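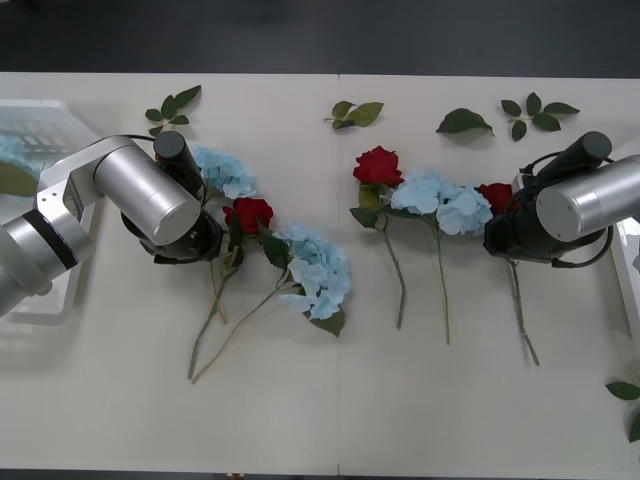
Retton flower show goes all in on the everlasting bloom

Gardeners are not known for being kind about artificial flowers, so it took some nerve for the Retton Autumn Show to give them a hall of their own. It opened in November, the weather outside was as grim as you would expect, and inside the old Corn Hall there was colour from one end to the other. People loved it!

The show has been a fixture in Retton for years, mostly chrysanthemums, a few brave dahlias and a very serious leek table at the back. This time the organisers added a class for arrangements made entirely from artificial stems, and 133 entries came in. Last year's whole show, leeks included, drew fewer than that. Extra trestles had to be borrowed from the school at Gashi, and the tea urn was moved twice to make room.

The rules were simple. Each entry had to fit on a single card table, no real plant material was allowed, and no glue could be visible from the front. Apart from that, anything went. There were wedding bouquets, a hanging basket the size of a dustbin lid, a mantelpiece complete with clock, and a wonderful wreath in rust and plum made from scraps of old curtain lining. Hydrangeas were everywhere this year, mostly in blues and creams, with roses a close second.

First prize went to an entry called Low Tide, a long, flat arrangement of sea lavender and grasses in a roasting tin painted to look like slate. From across the hall it could have been cut that morning. The judges praised the gaps in it (their word), and once you had looked at it for a minute or two you could see what they meant. So many of the other pieces were packed to the brim, and this one had air between the stems. Second place went to the curtain lining wreath and third to a tiny posy in an egg cup, by the youngest entrant in the class, aged eight.

The workshops were just as lively. All 17 places at the morning session filled before ten o'clock, and a second session was squeezed in after lunch. Beginners learned how to bend a wired stem so that it droops like a real one, how to steam creases out of fabric petals over a kettle, and why it is worth taking the leaves off and putting them back a bit lower down. The leaf trick got an audible "ooh" from the back row. Several people went home with a bouquet they had arrived with, much improved.

There was a practical side too. The Gindia Road care home has used artificial flowers in its dayrooms for some time, as several residents have bad hay fever, and its stand gave out a very handy sheet on keeping them clean. A soft paintbrush for the dust, a cool hairdryer for the awkward bits, and out of direct sun if you want the blues to stay blue. The sheets had run out by mid-afternoon, but more are being printed and can be picked up from Retton library.

The traditional classes held their own, it should be said. The yellow chrysanthemums were magnificent, the leeks were frankly alarming, and the cup for best bloom in show still went to something grown in soil, a white incurve with hardly a petal out of place.

Over the weekend 2000 people came through the doors, a record for the show, and the plant stall sold out of hellebores before closing on the first afternoon. Money from the raffle will go towards new planters outside the station, to be filled in spring with real bulbs.

The artificial class will be back next year, with a new section for table centres and another for flowers made from paper. Entry forms will be at the library and at the Omedia garden centre from early summer. If the paper section is half as good as this one was, get there early, as the queue for the car park went all the way back to the bridge.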